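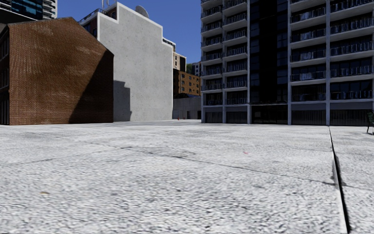 A student in the last intake asked why we torque wheel nuts twice, once in the shop and once after the car has been driven, when the wrench clicked perfectly well the first time. The question comes up every term, so these notes start with it.

Unit 4: Fasteners and clamp load

A bolt holds a joint together by stretching. When you turn the nut, the shank gets slightly longer and tries to pull back, and that pull is the clamp load. The torque figure in the manual is an indirect way of getting there. Most of the effort you put into the wrench goes into friction under the head and in the threads, and only a small share ends up as stretch.

After the first drive the surfaces settle. Paint, rust scale and small burrs on the hub face get crushed flat, and the stretch is reduced. A second check finds this.

Preparing the joint

Clean the hub face and the back of the wheel with a wire brush. Wipe the studs with a dry rag. Do not oil wheel studs unless the vehicle maker calls for it. An oiled thread at the same wrench setting gives a much higher clamp load than a dry one, and the stud can be stretched past its limit.

Look at the seats. A tapered nut on a ball seat will click at the right number and still come loose.

Using the wrench

Start every nut by hand, at least three full turns. Run them down snug in a star pattern, lower the car until the tire just touches the floor, then torque in the same pattern in two passes. Pull smoothly and stop at the first click. Store the wrench at its lowest setting, never at zero and never under load.

The shop has two wrenches. The Geline is for small fasteners and the Pietrzak is for wheels and suspension. Sign them out at the tool window.

Subframe bolts

The practice car has 14 mm bolts at the front of the subframe and 16 mm bolts at the rear – they look alike once they are dirty, so bag them separately. Several are torque-to-yield. These are tightened to a low torque and then turned through a set angle, and they are thrown away after one use. Mark the head with a paint pen before the angle turn.

For next time

Read the Zerwood handout on thread pitch, up to the table of grades. Bring safety glasses and closed shoes. The Vallenura worksheet is due at the start of the lab, with the star pattern drawn for both four and five studs.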